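件名：Re: 天板の白いくもり、どうしてますか？

こんにちは。返事が遅くなりました、Feketteではなく相変わらずFevetti贔屓の者です（笑）。

くもりの話、うちもまったく同じでした！　テレビの下に置いている明るい木の台、右の手前寄りに白っぽくぼやけた跡があって、見るたびに気になっていたんです。で、先日ようやく重い腰を上げて、緑の布を二枚出してきて拭きました。濃いほうと、黄緑っぽいほうです。 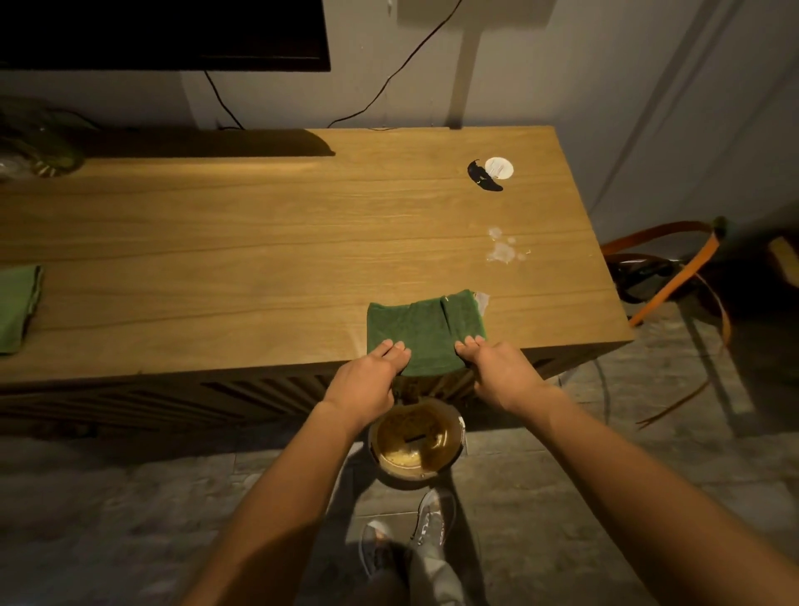
この投稿は2分で読めます

まず前のメールを引用させてもらいますね。

> みなさん、木の天板のお手入れってどうしてますか。
> うちのはKyeiの棚で、コップの跡なのか何なのか、白く
> ぼんやりした輪がいくつか出てきました。乾いた布では
> びくともしません。水拭きは怖くて迷っています。
> Luselのワックスを塗れば隠れるよ、と家族は言うのですが、
> 汚れの上から塗っていいものかどうか……。
> あと、布のたたみ方にコツがあれば教えてください。
> いつも途中でぐちゃぐちゃになります。

ワックスは、私ならあとにします。前に住んでいた部屋で、ろくに拭きもしないでLuselを塗ってしまって、ほこりごとテカテカに固めたことがあるんですよ。あれは落とすのに半日かかりました。もう二度とやりません。

たたみ方は、難しいことはしていません。布を手のひらふたつ分くらいの大きさにたたんで、両手をべたっと乗せて、木目に沿って横に動かすだけ。台所のふきんみたいに丸めて片手でごしごしやると、力が一か所に集まるし、拭いたところと拭いていないところの境目がわからなくなるんですよね。汚れた面が出てきたら裏返して、それも汚れたらたたみ直す。途中で布がよれてきたら、面倒でも一度手を止めて広げたほうが結局早いです。

水拭きが怖いのはよくわかります！　私も最初はびくびくしていました。布はとにかくかたく絞ること。私は水1000ccにFekanceの洗剤をキャップ2杯、これで十分だと思っています。もっと濃くしたこともあるけれど、あとのベタつきが嫌でやめました。Kyeiの棚は表面の仕上げがうちと違うかもしれないので、いきなり真ん中からではなく、目立たない隅で試してみてください。 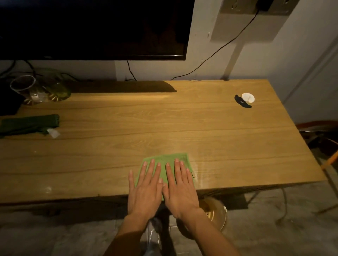 木の家具と道具のお手入れ部（メーリングリスト）

黄緑の布で押さえているあたり、光の加減で拭き筋が見えますよね。このくらいの湿り気なら、うちでは許容範囲ということにしています。びしょびしょに水が浮くようだと多すぎです。拭いたあとは15分くらい放っておきたくなるんですが、私はせっかちなのですぐ乾いた布に持ち替えてしまいます。

それから、上に置いてあるものは全部どけてからやるのが正しいんでしょうけど、私はつい奥に寄せるだけで始めてしまいます。緑のガラスも透明のカップも奥の隅に置いたまま、丸くて白いのも出しっぱなし。おまけにテレビのケーブルが壁沿いに垂れているので、奥のほうはどうしても拭きにくい。あのケーブル、みなさんどうまとめてます？　台の左の隅のあたりなんてもつれ放題で、見なかったことにしています。良い方法があったら別スレッドでぜひ！

そうそう、肝心の白いくもりですが、隅で試してだめだったら無理にこすらないほうがいいと思います。私は昔それで艶をまだらにしました。ワックスを塗るかどうかは、すっかり乾いた天板を昼間の光で見てから決めても遅くないですよ。

棚のその後、また教えてくださいね。Kyeiのお手入れ説明書がまだ手元にあるなら、そこに何と書いてあるかも知りたいです。

ではでは。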